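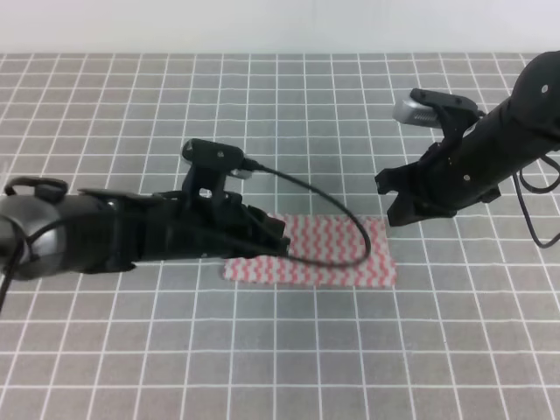
# Pile, Hem, Fold

The household cleaning cloth is usually bought by color and discarded by smell. Between those two events it is one of the harder-working textiles in the house, and one of the least specified. A bath towel is sold with its weight on the label. A dish cloth of similar construction often carries only a fiber content and a washing symbol.

Most of the plush cloths now sold for kitchens are knitted from polyester, or from a blend of polyester and polyamide. The term "microfiber" refers to the fineness of the filament. It says little about the height of the pile, the density of the knit or the way the edge is finished, and these decide how the cloth behaves in the hand.

Pile comes first. A long, soft pile holds loose dust well and takes up a spill quickly once it has been washed a few times. A short pile gives more control on glass. The usual compromise is a medium plush on both faces, sometimes brushed after dyeing to raise the fibers. Brushing also softens any pattern on the surface. A wavy stripe that begins as a clean line at the printer comes out with a feathered edge, and on a white ground the effect is easy to see.

Stripes have a practical use as well. On a plain cloth it is difficult to tell whether the fabric is lying square or has been pulled on the bias. On a striped one, a skewed row shows at once. Bogumił Malinowski, who has worked in textile finishing for most of his career and now inspects for the Zokomham mill, prefers a zigzag to a straight stripe for the same purpose. A straight stripe shows that the cloth has shifted. A zigzag shows where it has stretched, as the waves open out in that section and stay tight in the others.

The surface underneath matters too. Malinowski lays samples on a gray top ruled with white lines. Gray is dark enough to bring up a pale cloth and light enough to show lint. The ruled squares replace the tape measure for everything except final dimensions. A cloth is set down with its long side parallel to a line, smoothed from the middle, left alone for a minute and then read at the corners. If a corner has crept inward, the knit was under tension when it was cut.

## The edge

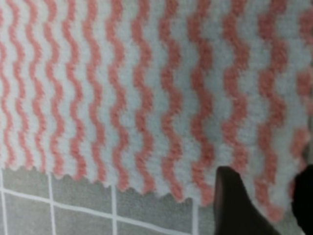 **ZOKOMHAM, December** — The mill's main building dates from 1865 and was put up for woolen blankets. The knitting floor is newer. Cleaning cloths are cut and hemmed in the old part, on the ground floor, where the light is good until three in the afternoon.

Edge finishing accounts for most of the rejects. In the last full run before the holiday stop, 1597 cloths went through inspection and 104 were pulled. Of those, 89 had a fault in the hem. The remainder had snags, oil marks or print out of register.

There are three common ways to finish a plush cloth. An overlocked edge is cheap and flat but stiffens when the thread shrinks at a different rate from the fabric. A bound edge is durable and can scratch a polished surface if the binding is coarse. A cut edge, made with heat or ultrasound, has no thread at all. It can be run straight or given a small scallop, and on a striped cloth the scallop can be timed to the pattern so that each colored stripe ends in a slight point and each white band dips between.

Timing the scallop is slow to set up. The stripe repeat must match the cutter repeat along the full width, and plush fabric moves under the blade. Malinowski checks the first piece and the last piece of every lay. If the points have wandered off the stripes by the end, the lay is recut as plain squares and sold as seconds.

Once in use, the same edge is a fair guide to condition. A scalloped hem that has gone flat or begun to curl usually means the cloth has been dried too hot. Polyester pile glazes when overheated, and the tips of the fibers harden. The cloth still looks clean. It then pushes water along the counter in place of lifting it.

## Folding and storage

Edivaldo Assunção runs the linen room of a guesthouse in Lau and buys plush cloths by the bale. His method is plain. The cloth is laid flat with the long side toward the folder and smoothed once with the flat of the hand. It is folded in half across its length, then in half again, giving four layers and eight usable faces. The folded edge faces out on the shelf.

He does not fold in thirds. Thirds fit a narrow drawer better, but the overlap is uneven and the stack leans. He also does not press the stack down, as a compressed pile takes several uses to recover.

Washing is warm, with liquid detergent and no softener. Softener coats the filaments and reduces absorbency, and the loss is gradual enough to be missed. Cotton towels go in a separate load, where their lint stays with them. Drying is on a line or on the lowest heat.

Kitchen cloths and bathroom cloths are kept apart by color. In Lau, red and pink patterns go to the kitchen and blue to the bathrooms. Gray is reserved for floors. A cloth may move down that order as it wears. It does not move back up.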